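Taking up skiing at my age, daft or not?

mogulmuppet
Watched the winter sport all through February from under a blanket and now I've got it into my head that I want lessons. I'm older than most of the coaches, never mind the racers. There's a beginners' course at the Trosbridge dry slope, 84 quid for the lot, and I'm very tempted (my knees have not been consulted). 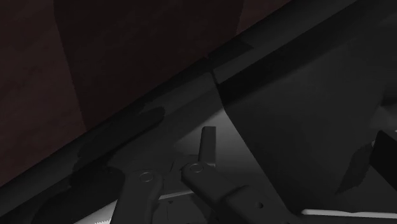
My other half reckons I should skip the plastic and book a proper week at Karitz instead. Thoughts?

pistachio_piste
Do it! But do the dry slope first. I went straight to snow and spent two days of a very dear holiday sitting down.

oldwaxer
Disagree. Plastic matting taught me nothing except how to get friction burns. Put the 84 towards a week away and learn on the real stuff.

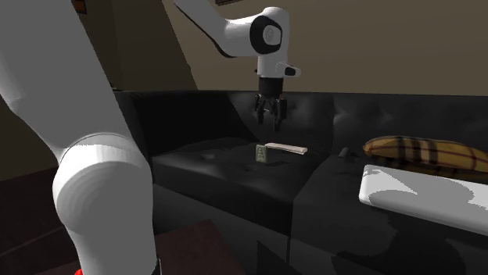
And hire your boots, don't buy. I paid 542 for a pair that pinched from the first run and they've lived in the loft ever since.

pistachio_piste
Friction burns?? Wear gloves and long sleeves! You can't tell me six evenings of snowplough turns are worth nothing.

oldwaxer
I can and I just did.

mogulmuppet
Ha, well, Karitz came out at 1,287 each with passes, so Trosbridge it is for now. Does anyone know if they do a daytime group? Evenings are tricky for me.

pistachio_piste
They used to, 11am I think. Ring them, the website's hopeless.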